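Ritdale Equipment Planning: Frequently Asked Questions

Planning and budgeting for two-arm kitchen robots

These answers are for food service managers and teaching kitchens pricing their first system. Quotes are prepared by Judite Coelho. Site questions go to Abílio Carvalho.

What does a base quote cover?
Two arms, two five-fingered hands, the controller, mounting hardware and one seat of the Nolel simulation software. Counters, wiring and dishes are the buyer's expense.

Can we try our kitchen layout before we pay for hardware?
Yes. We build your counter in simulation and run the arms over it. Most buyers begin with a simple station, such as a plate of food at the front of a stone counter and the larger items kept toward the back. The simulation fee is credited to your order if you buy within 6 months.
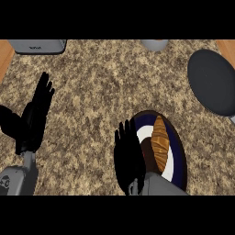 Measure the counter depth before you send us your layout, and include anything that stays out all day. A toaster that has to be moved later can mean a new mounting position, and remounting is billed by the hour. Send the height of the counter as well.

Do we need five-fingered hands?
It depends on what you handle. A two-finger gripper costs less and is enough for boxes and jars. Buyers who work with baked goods, produce and plates usually ask for hands. If you are unsure, run both in simulation and compare. The arms accept either one, so you can change later for the price of the part.

How long is delivery?
Allow 14 weeks from deposit. Orders placed after October normally ship in the new year. The deposit is 40 percent, and the balance is due when the crates leave our warehouse.

What should we put in the budget besides the purchase price?
Set money aside for an electrician, staff training, spare finger covers and a yearly service visit. The Tidwood service plan covers parts and labor for 5 years and can be added up to the day of installation. Shipping is quoted separately because it depends on your loading access.
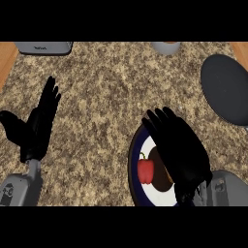

Who should be involved in planning the station?
The person who runs the kitchen, the person who approves the spending and whoever will operate the arms each day. We ask all of them to join the layout call, where the plate position and clearances are agreed on.

Can we lease?
Leasing is available through Yang on systems with two arms. Single arms are sold outright only. The simulation fee can't be rolled into a lease.

Is a trade-in possible?
We take back our own arms if the service record is complete. Send the serial numbers with your quote request and we will reply with a figure.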